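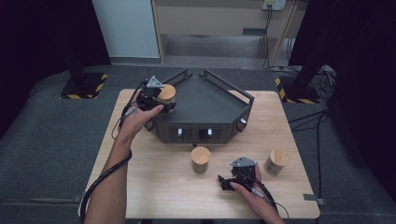
Coten hand grippers (pair, wired): review after five months, and some questions

kabbaj_m
Posted 2021-01-10

Hello to all. English is my third language, so please be patient with me.

I bought the Coten pair in August, directly from the Comness web shop. The price was 799 for two grippers, with the cables and the top plates included. Shipping was separate. I use them to record demonstrations of simple kitchen tasks, mostly jars and a tray, and later we train a small arm with the recordings. Until today I have 231 recordings which I consider good. I did not keep count of the bad ones and I prefer it so.

What I like. The grip is precise. The jaws close evenly on a round thing, and I can take a glass jar by its body or only by its lid. The plate on top is stiff and does not shift when I turn my wrist quickly. The software saved every session without losing one, which I can't say about my previous kit.

What I don't like. The cables. They are thick, they pull on the hand, and after one hour I feel it in the forearm. I now run the left one along the inside of my arm and this is better, but for the right arm I have not found a comfortable way. Also the manual is poor. The part about calibration is one page, and that page refers to a menu which does not exist in my version.

My questions: does anybody use the longer cable? And how do you hold wooden lids without the fingers slipping on the edge?

ernovgate_lab
Reply to kabbaj_m

We have had the same pair for one year. The longer cable exists but I would not buy it. It is the same thickness, so you only have more weight lying on the floor. Hang the cable from the ceiling with a light spring and your forearm will thank you.

I don't agree about the precision. Ours had play in the left jaw from the first week, and Comness asked us to pay the shipping for the repair.

kabbaj_m

Did you pay it?

ernovgate_lab

Yes. Then they sent it back with the same play, a little smaller.

yasmine.mahrous

I must defend Comness a little. I had a problem with one finger and they sent me a new one in six days without discussion. Maybe it depends on who reads your message. Write to the support address and not to the sales one, and attach a short video.

For the lids: approach from the side and take the disc with one finger on each side, low, so that the rim sits between the fingers.
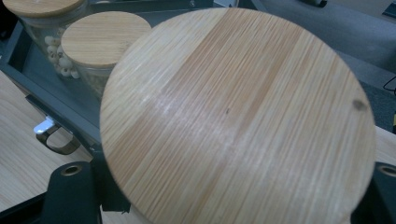 Close slowly until you feel resistance, then stop squeezing. Many beginners squeeze harder when they get nervous, and a flat lid then turns out of the jaws. If your lids are bamboo with a polished edge, put a thin strip of rubber on the inside of the fingers. I cut mine from a bicycle tube.

kabbaj_m

Thank you Yasmine, I will try the rubber. Does it not change the recordings? I mean, the gripper on the arm has no rubber.

yasmine.mahrous

You should put the same strip on the arm, of course. I forgot to write it.

tinbox50

Sorry but 799 is too much for this. The Chisholm kit costs 272 for one hand and it has no cable at all. For two hands you still save a good amount of money. I have used it for ten months for sorting and stacking and I have no complaint except the battery, which gives me up to 50 minutes.

ernovgate_lab

Fifty minutes is a big complaint for us. We record the whole morning.

tinbox50

So buy a second battery and change it when you drink your coffee.

kabbaj_m

I tried the Chisholm at a colleague's place before I ordered. It was light, very pleasant in the hand, but the jaws did not open wide enough for my biggest jar. For small objects I would maybe choose it. Is there a wider finger set for it now?

tinbox50

There is a wider set, yes. I never tried it with glass, so I can't promise you anything. If you send me the diameter of the jar I will measure tomorrow evening.

kabbaj_m

That is kind. I will send it by private message. For the calibration page I still have no solution. My version has only "Device" and "Session" in the top menu, and the manual wants me to open "Tools".

yasmine.mahrous

Open "Device" and hold both grippers fully closed for three seconds. A second window appears with the old "Tools" items. Do the left hand first, or it mixes the two sides.

kabbaj_m

It works! I had to do it two times, the first time I started with the right hand from habit. Thank you.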